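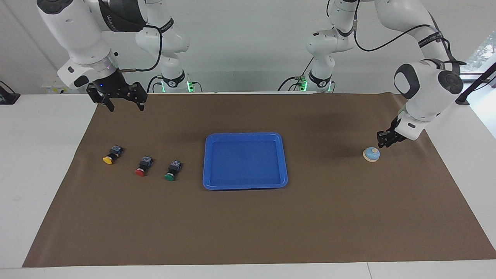
Visit to Humine, Stadstead
Posted 1/15/18

We were a small group from the Tirnside evening college, where I teach basic electronics, and we had two hours at Humine. The bus from Tirnside took longer than planned, so the welcome coffee was short and we went directly upstairs.

Humine does not build robots. It buys them, and it collects examples for a learning system. Before the visit I had read this sentence on their web page and I did not really understand what it means as daily work. Now I understand it better. A person moves the arms by hand controls through a small task, everything is recorded, and then the same task is done again with the objects in slightly different places. One such recording they call an episode. The current set of tasks should have 2000 episodes when it is complete, and on the day we came the counter on the office wall showed 602.

The table we watched longest has two arms which come down over a sheet of brown paper. On the paper they keep a blue tray, three push-button switches with yellow, red and green caps, and a small bell with a light blue top. The tasks are simple to say. Put the red switch in the tray. Ring the bell with the left arm. Put all the switches in the tray, then ring the bell. I asked why the switches lie on their side, and the answer was that they can lie in any way, this is also written in the plan for the day and the operator must follow it.

For me the most interesting part was the failed episodes. I expected that they are deleted. At Humine they are kept in a separate folder with a short label, for example "slipped" or "wrong color", and a second operator looks at them later the same week. If the arm dropped a switch and then picked it up again correctly, the episode goes back with the good ones. Our guide said the learning system should see also how a mistake is repaired – I liked this idea, and I think it is true for my students too.

Two of us were allowed to try the controls. It is harder than it looks. Your hand wants to go fast and the arm follows a little behind, so you close the fingers too early. My three attempts will surely not be used for anything.

In the second hour we saw the storage room, where the objects are kept in drawers made by Galli, each drawer with a number. The highest I noticed was 2492, but the numbering has gaps, so please do not take this as the size of the collection. There was also a short talk about how the episodes are checked, with many tables on the slides, and the letters were too small from the back row.

Practical information: groups can have up to twelve people, closed shoes are required, and bags stay in the lockers downstairs. The next visits open to schools are in September. The canteen is across the yard and takes only cards.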